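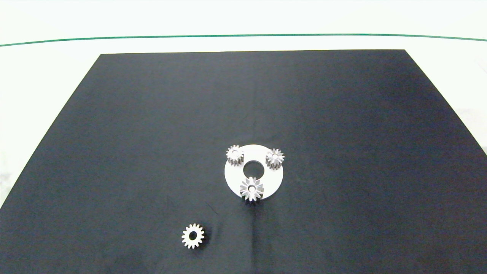

Item 3: gears on the bench mat, with the plate

Stestach Model Engineering Group
Minutes of the July meeting, held in the upstairs workroom, 7.30 pm

Chair: Lambros Petridis. Apologies had been received from two members.

1. Minutes of the last meeting
Agreed, with one correction. Under "Lathe", the replacement belt was ordered from Bromulgate and not from Sadari as recorded.

2. Matters arising
The belt has come and has been fitted. The old one is to be kept as a spare until the autumn.
The window catch at the far end of the workroom has still not been mended. The landlord has been written to again.

3. Small gears for the winding drive
The Chair reported on the gears bought for the demonstration winding drive. It was agreed at the last meeting that small metal parts should be laid out on a mat at the bench and kept together on a plate while being sorted. Members who had tried this found it easier than working straight on the white table top, where small parts tend to roll. One member felt that a plate with a raised rim would be better still. The Chair said he would look for one, but did not want money spent on it.

There was some discussion of whether the mat should be rolled or folded when put away. Agreed that it should be rolled and stood behind the cupboard.

4. Checking of bevel gears
The meeting went on to how bevel gears should be checked before they go into the drive. At present each person does it differently and the results have not been written down. The following was agreed:

Each gear to be held upright and looked at face-on under the bench light, then turned to look at the back of the teeth.
The bore to be checked for burrs with a wooden stick, not a scriber.
Any maker's mark to be copied into the parts book. If it cannot be read with the glass, write "not read" and leave it at that.
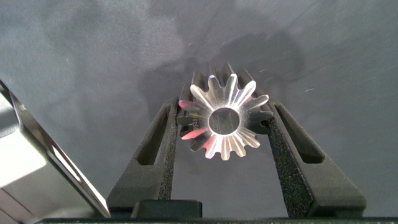

It was asked whether discoloured teeth should be a reason for setting a gear aside. The Chair said that colour on bright metal is very often picked up from something nearby, and that the gear should be moved to another part of the bench and looked at again before anyone decides. Marks that stay put should be wiped with a clean cloth and noted. Agreed.

The question of grease was left over. Two members favour the Vondráček light grease and one would like to run the drive dry for the first trial. Samples to be brought to the next meeting.

5. Parts book
The present book is full. A new one of 200 pages has been bought. Old entries will not be copied across, but the drawer numbers will be written inside the front cover. Pencil is not to be used.

6. Money
The balance stands at 2,864. The meeting approved spending of up to 1,160 on the motor and mounting for the drive, subject to a second quotation. Sadari have already quoted and Bromulgate are to be asked.

7. Any other business
The kettle trips the socket by the door if the bench light is on the same extension. Use the other socket.
A member asked for the workroom to be opened earlier on meeting nights. The Chair will open up at 7 pm from next month.

The meeting closed at 9.10 pm.

Actions
L. Petridis: plate with rim; second quotation for motor; letter to landlord if no reply.
All: grease samples; return any borrowed files to the rack.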